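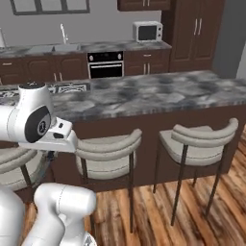 Re: Worktop overhang on the island, and the gap at the back

Date: May 25, 2024
List: Tuvgate Kitchens and Joinery

On the earlier thread, someone wrote:

> We are fitting out a ground floor flat on the Vondent side and the
> island has become a sticking point. The carcasses are Furnitz, back
> to back, with a decorated panel on the seating side. The customer
> wants two stools and asked for "as much overhang as you can give
> us". The stone people say one figure, the drawing says another, and
> the carcasses have already gone down.
>
> Questions for the list:
>
> How far would you take the top past the panel without brackets?
>
> Would you fix the carcasses to the floor before or after the tiles?
>
> The socket has been drawn in the end panel. Is there any sense in
> moving it now?
>
> The top has not been templated yet, so nothing is lost if the
> answer is to move things.

Some answers from a job we finished in April, which was close to yours in most ways. Also Furnitz carcasses, also back to back, also a flat with a solid floor.

On the overhang. Go by what the stone supplier will put in writing and ignore the drawing if the two disagree. Ours would guarantee 250 mm past the panel on a 30 mm top with nothing under it. The customer wanted 385 mm, so we put in steel. We used 4 flat bars, let into the tops of the carcasses so that they sat flush, and ran them well back under the stone. If you are templating a 20 mm top, ask again, because the figure they gave us does not carry over. I would also ask what they say about a cut-out near the unsupported edge if there is to be a hob or a pop-up socket in the top.

Bars are easier to let in before the doors and drawer fronts go on. We did it afterwards and spent most of a morning taking fronts off again. Dust gets into the runners as well, and the soft-close ones do not like it.

Two stools need less depth than people think and more width. We mocked ours up with a sheet of ply laid over the units and left it there for a couple of days. The customer sat at it, ate at it, and in the end was content with the depth but asked for the stools to be further apart. It is worth doing before the template. Once the stone is cut there is no cheap way back.

On fixing down. We tile first where we can. The plinth then sits on a finished floor and a leak does not end up trapped under the units. If your carcasses are already down and level, I would still lift them. They are only on legs, and it will take two people less than an hour. If you really cannot, tile up to and a little under the line of the plinth, and keep a note of the finished floor height for the dishwasher. We had one a few years ago that could not be got out again without breaking a tile, and the customer paid for neither the tile nor the visit, quite rightly.

For the fixing itself we screw timber battens to the floor, inside the line of the carcasses, and fix through the base into the battens. On a solid floor check for heating pipes first. The plan we were given in April showed the pipes stopping short of the island and they did not. We found that out with a thermal camera and not with a drill, but it was luck that one was in the van.

On the socket. Yes, I would move it if it is low down in the end panel. It gets kicked, and any flex plugged into it hangs across the walkway. Ours went up under the top on the seating side, set back behind the line of the stone. Check with your electrician what height and what protection they want, and do not cut the panel until they have answered. The Jia panels in particular chip badly if you have to enlarge a hole later. Tape both faces, use a fine blade and cut from the back.

You did not ask about the gap at the back, but it was in the title so I will mention it. Back-to-back carcasses almost never add up to the width on the drawing. Ours came out 6 mm over once the service gap was in. We took it out of the gap, which was generous, and left the end panels alone. If you take it out of the panels you will see it at the corners for ever, especially with a dark panel under a pale top where the shadow line shows everything.

One more on the panels. Order the plinth and the end panels in the same batch. Ours were delivered 14 days apart and the browns did not match. In the showroom light they looked the same. In the flat, with a window at one end, they plainly were not. Furnitz replaced the plinth without argument but it held up the final payment.

Joints in the stone I will leave to someone who does more of them than we do. We had a single slab and no joint at all, with the veining running lengthways. If yours has to be in two pieces, ask to see both slabs laid out together before they cut — the supplier near us will do it if you ask and will not if you don't.

I have the bar drawing somewhere and can send it to the list if it is any use. It is only a pencil sketch with sizes on it. Let us know what your stone supplier says about the 20 mm, as I have one coming up with the same question.

Regards,
A fitter on the Tuvgate list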